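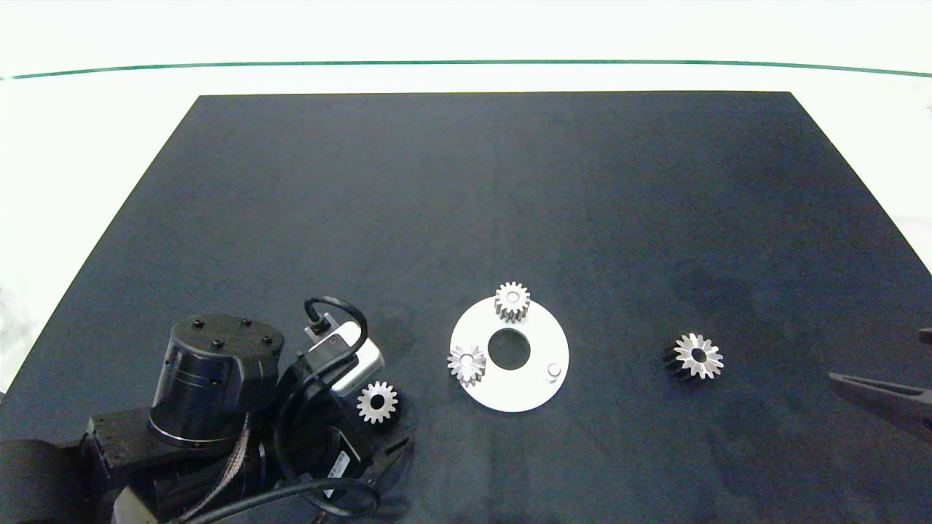
Spur gears: assembly and backlash
Handout 3, Workshop Practice for Technicians, Cekmont College

Before you begin

Clear your place and put down the mat. Small gears roll, and a tooth that meets the concrete floor is often a damaged tooth. Keep on the mat only the parts of today's exercise. Bags and drinks stay on the shelf by the door, also in December when everybody brings tea.

Please read the whole handout once before you touch the parts. It takes less time than to do the assembly twice.

1. Words we use

Spur gear: a gear with straight teeth, parallel to the axis of the shaft.
Bore: the round hole in the centre, where the shaft or pin goes.
Hub: the raised part around the bore. Not every gear has one.
Pitch circle: the circle we imagine through the teeth, where two gears would touch if they were smooth wheels. You cannot measure it directly with a calliper.
Module: pitch diameter divided by the number of teeth, given in millimetres. Two gears with different modules do not run together, even if they look nearly the same on the table.
Backlash: the small free movement between the teeth of two gears in mesh.

2. Looking at a gear

Hold the gear at the rim and turn it slowly under the lamp. A metal tooth shines evenly when it is good. A bright spot at one corner usually means a burr or a small dent. Pass a fingernail gently along the side of the teeth – if it catches, give the gear to the instructor and take another from the Wollgate box.

Then look into the bore. Dust in the bore is the most common reason that a gear sits crooked. Clean it with the dry brush and do not blow, the dust goes in your eyes.

3. Fitting

Place the gear above the pin and let it go down by its own weight. If it stops halfway, lift it and begin again. Do not press with the thumb and do not use the mallet. A gear which is tilted only a little will feel tight, and students then push harder, and the pin is scratched.

When the first gear is seated, turn it one full turn with one finger. After this fit the second. If tooth meets tooth and it will not go down, rock the first gear slightly until the teeth find the spaces.

4. Checking the mesh

Hold one gear still and move the other back and forth. You should feel a very small play. If there is none, the gears will become warm and noisy under load. If there is much, the load comes on the teeth as a knock at each change of direction.

Repeat the check at several positions of the turn. Play that changes from place to place shows that a gear runs out of true, or that the bore is worn.

5. Speed ratio

The ratio is the number of teeth on the driven gear divided by the number on the driving gear. If the driving gear turns at 300 revolutions per minute and the ratio is 3, the driven gear turns at 100. It also turns in the opposite direction, which many people forget in the written test.

6. For your notebook

Draw the two gears in mesh from above, with both pitch circles and the direction of rotation. Write the module and the centre distance. The formula for the centre distance is in the Van Damme tables, in the chapter on parallel shafts.

You have 30 minutes for the practical part. Put the parts back in their tray with the bores upwards, and wipe the mat.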